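Thursday was a teleop day, so I did very little thinking and a lot of pushing blocks about.

We are still collecting examples for the instruction-following model. The idea hasn't changed since February. One person drives the arm, the arm has a plain rod on the end so all it can do is push, and afterwards somebody writes down in ordinary words what each stretch of pushing was for. The model gets the video, the arm positions and the sentence. If there are enough of them, and they are different enough, it learns to do what it is told.

Different enough is where my time goes. When I started I drove very tidily. I went round the back of a block, lined up, pushed straight, lifted off. Siyabonga Fourie trained on my first batch and the policy was hopeless the moment a block slipped round the side of the rod, as it had hardly seen that happen. He asked me to drive worse. That's harder than it sounds, so what I do now is drive faster and leave the mistakes in. If I knock the star while going for the cube, I fix the star and carry on, and the fix gets its own label.

We did 156 episodes between the two of us, me in the morning and Eilif Backlund after lunch. An episode is long, with no reset in the middle, and the labels are cut out of it later in Trundis. I like long episodes. Wherever one instruction leaves the blocks is where the next one starts, and you get layouts you would never think to set up by hand.

Eilif calls out the goals when I'm driving and I do the same for him. "Put the blocks in a line down the right side" is a good one for the model, as it takes many small pushes and there are plenty of ways to go about it.
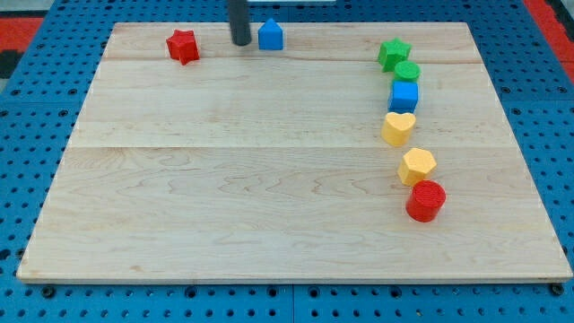 Six in the line, with the red star and the blue house still up by the rod.

Lines are fiddly near the end. Each new block has to come in close without shoving its neighbour, and the round ones don't give you a flat side to push on. The heart is my least favourite. Push it on a lobe and it turns, and then you're chasing it. Eilif just goes for the point every time and seems to have no trouble.

The labelling is slower than the driving. We had 5 people on it last week and they all write differently, and we want that. One puts "shove the heart up a bit", another puts "move the yellow heart slightly away from the hexagon". I've stopped correcting anything except wrong colours and left and right mixed up.

Next job is to check the afternoon files, two of which lost their arm positions partway through – I think the logger on Botha filled its disk again. If they can't be saved I'll redo them on Monday morning.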